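Skukholm under-cabinet drying rack
Made by Hotora

Home > Kitchen storage > Racks and drainers

In stock. Usually leaves our Lamitham warehouse the next working day. Orders placed on a Friday go out the following week.

Overview

The Skukholm is a two-tier drying rack that fixes to the underside of a wall cupboard and leaves the worktop below it free. It is made from coated steel wire with a removable drip tray, and it suits kitchens where a freestanding drainer takes up too much of the space beside the sink.

The upper tier is for plates and has upright dividers. The lower tier is an open basket for bowls, cups and small dishes. The front rail of the lower tier lifts off without tools, so you can reach the back when cleaning.

Bowls and mixed crockery

Most plate racks are spaced for flat dinner plates and do badly with anything deeper. The lower tier of the Skukholm has no fixed dividers, so bowls of different sizes can be tipped on their sides and nested loosely.
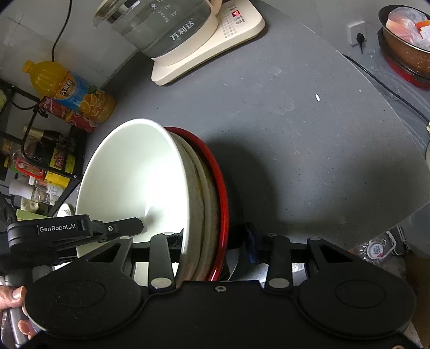
Leave a small gap between pieces where you can, as air has to reach the inside of each one. Heavy stoneware should go towards the back, close to the brackets. Glasses are best kept on the left, where the wire is closer together.

The drip tray slides out from the front. It holds enough water for a normal evening's washing up but it is not plumbed in, and needs emptying by hand.

Specification

Width: 80 cm
Height, both tiers: 44 cm
Minimum clearance needed below cupboard: 61 cm
Maximum load: 8 kg, spread evenly
Material: coated steel wire, plastic drip tray
Colours: white, grey
Fixings: screws and brackets supplied

Fitting

The rack needs a solid cupboard base. Thin hardboard bases will not hold the screws, and we do not recommend fitting it to them even with glue. Mark the bracket positions with the paper template, drill pilot holes, and check the depth of your drill bit against the board before you start. Two people make the job easier — one to hold the rack level while the other tightens the brackets.

If you have a Lumenta strip light under the cupboard, move it to the front edge first. The light and the rack cannot share the same fixing line.

Sorting what goes in it

Before choosing between this rack and the single-tier version, put your everyday crockery out on the worktop and see how much of it is flat and how much is deep. Households with more bowls than plates usually get on better with two tiers. 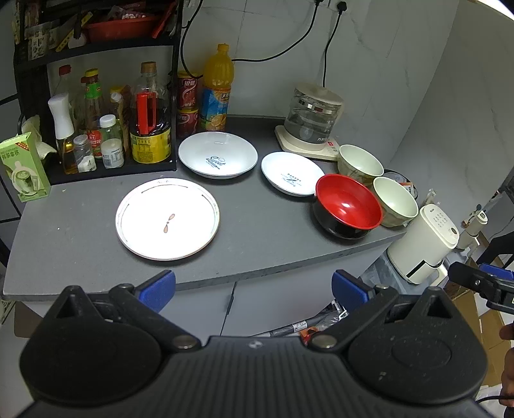 Care

Wipe the wire with a soft cloth and warm soapy water. Do not use scouring pads, which break the coating and let rust in. The drip tray can go in the top of the dishwasher. In hard water areas, soak it in diluted vinegar now and then — limescale builds up in the corners first.

Spares

Drip trays, front rails and bracket sets are sold separately. Older racks with a one-piece front need the earlier tray, so check yours before ordering.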